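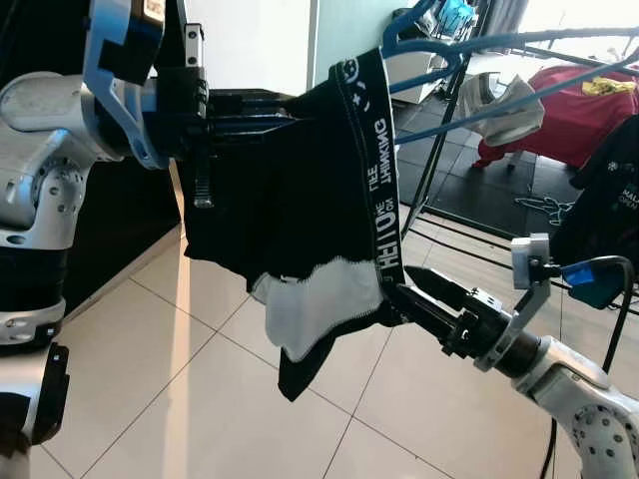
Every February I am asked to look at equipment budgets for small groups that want to begin with two-arm robots for work in the home. The first page is always very good. The arms are there, the computer is there, the cameras and the shipping. Then I turn to the second page and find one line, "accessories," with a number that somebody wrote because the cell could not stay empty.

My opinion is that this line should be the first one a group writes, and that it should have its own page. I know this sounds like the opinion of a person who does not like to spend money on big things. I like to spend money on big things. I only want them to be used after they arrive.

Take laundry, which is the job most groups choose now. A pair of arms can be compared on paper with another pair of arms: payload, reach, repeatability, warranty. But the job is a cotton waistband, a thin plastic hanger, a denim leg that folds back on itself, a drying rack that moves when something touches it. These are the things that decide how your days will go, and the seller of the arms has no column for them.

At Kevbridge, where I spent last winter helping Vasco Nogueira with his purchasing, the first year's plan had 810 dollars for everything that was not the robot. By spring he had spent 2,881. I went through the receipts with him one evening and I could not find one foolish purchase. There were gripper fingers, cable sleeves, two drying racks, clips, a second set of mounting brackets, and hangers of four different kinds, bought one kind after another when the previous kind gave trouble.

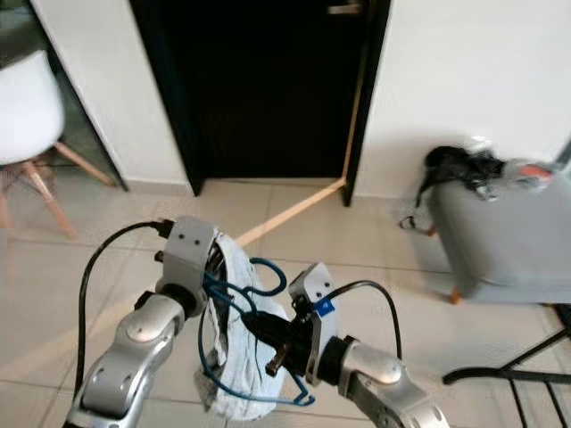 What wears and what tangles

Fingers come first. They are small and they are the only part of the machine that touches the work all day, so they get scuffed at the tips and along the edges, and after that the grip on a thin object is different from the grip you had in the first week. Vasco paid 55 dollars for a pair. This is a small amount, and for exactly this reason it was not in the plan, and each pair had to be approved as a separate order. Three signatures for 55 dollars! The waiting cost more than the fingers.

Cables come second. A cloth has no fixed shape, and a hanger is an open hook which is looking for something to catch. Put both near a cable that makes a wide curve outside the arm, and you should have a spare cable in the drawer. I would write two spares for each arm into the first order, when the supplier is still friendly and the shipping is already paid.

Third is the clothes themselves. People laugh at this one. They bring old shirts from home and say that the clothes are free. But clothes from home are all of one size and one taste, usually of the youngest engineer, and they go back home when somebody needs them.
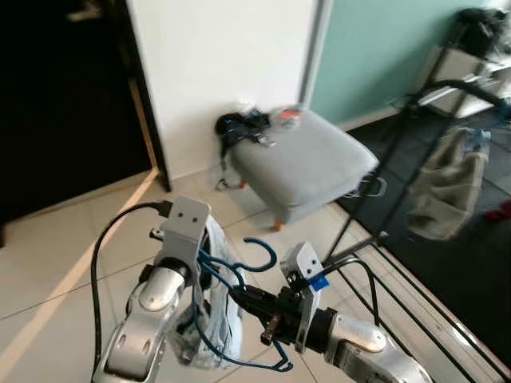
Guido Vitale, who keeps the accounts at Kirnside, made a proper list last year: underwear, jeans, towels, children's sizes, dark things and pale things, some with elastic and some without. It came to 391 dollars, with the hangers and the racks. He had to defend it in a meeting against people who the same morning had accepted a much larger sum for an extended warranty without one question. I do not say the warranty was wrong. I say that the list deserved the same easy morning.

There is an argument against me, and I take it seriously. If you buy all the small things before you know the work, you will buy the wrong small things. This is true. Vasco has a box of wooden hangers from Godinho that I think will stay in the box forever. My answer is that you should budget the money early and spend it late. Leave a sum that the people near the robot can use without asking, and look at the receipts every month. In the group I advise at Kevia we do it this way, and the box of mistakes there is a small one.

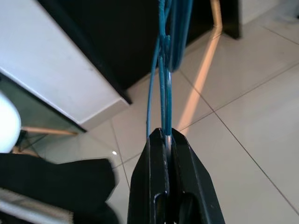
I would also ask that the person who writes the budget spend one full day beside the machine before the numbers are closed. A visit with coffee and a demonstration does not count for this. Stay from eight in the morning until the end, and write down each object that somebody goes to look for, each thing that is fixed with tape, each time the work stops because of a part that costs less than lunch. Then open the spreadsheet again and change the accessories line before you ask for another quote on the arms.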